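Back Room Storage and Cleanup: Frequently Asked Questions
For everyone who uses the shared workroom at Perico

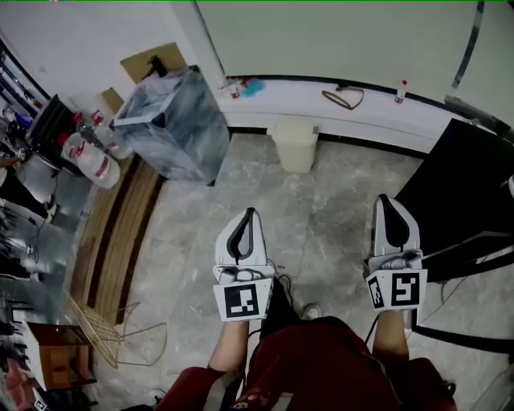
Who looks after the room?
Azadeh Shokri handles supplies and Touran Asadi handles the shelves and the cabinet. Leave a note at the front desk or call extension 131.

Can I leave things on the white counter?
For the length of your shift, yes. Cloths, small bottles and cables can stay out while you are working. Put them away when you go, and wipe the counter down to the curved edge.

What do I do with cables?
Coil them and tie them. Cables that belong to the room go on the metal shelving. If a cable has no label, put it in the unclaimed tray and it will be kept until the end of the month.

Where do large jugs go?
Standing up, cap on tight, on the floor near the storage box. If you see one on its side, check the cap and set it upright. Do not put jugs on the counter.

Can I use the plastic storage box for my own things?
Ask Touran first. Personal items need a name and a phone number on the lid. Boxes without a name are opened in July and the contents are sorted.

Is the cardboard trash?
Flattened sheets are kept for packing and you are welcome to take one. Small boxes can be kept if they are clean and dry. Anything torn or greasy goes out with the recycling.

What can go in the white bin?
Dry trash only, such as paper towels and wrappers. Bottles with liquid left in them go back on the dark shelf. The bin is emptied at 6 p.m.

How do I clean the tile floor?
Sweep, then mop with plain warm water. Use floor cleaner for sticky spots. Keep the mop off the wooden strip and wipe that part with a damp cloth.

May I move the black table?
Small shifts are fine. Check for hanging cables before you pull it, and put it back afterward.

I spilled something and don't know what it was. Now what?
Keep people away from it and call Ladan Tabrizi at extension 58. Please don't mix cleaners.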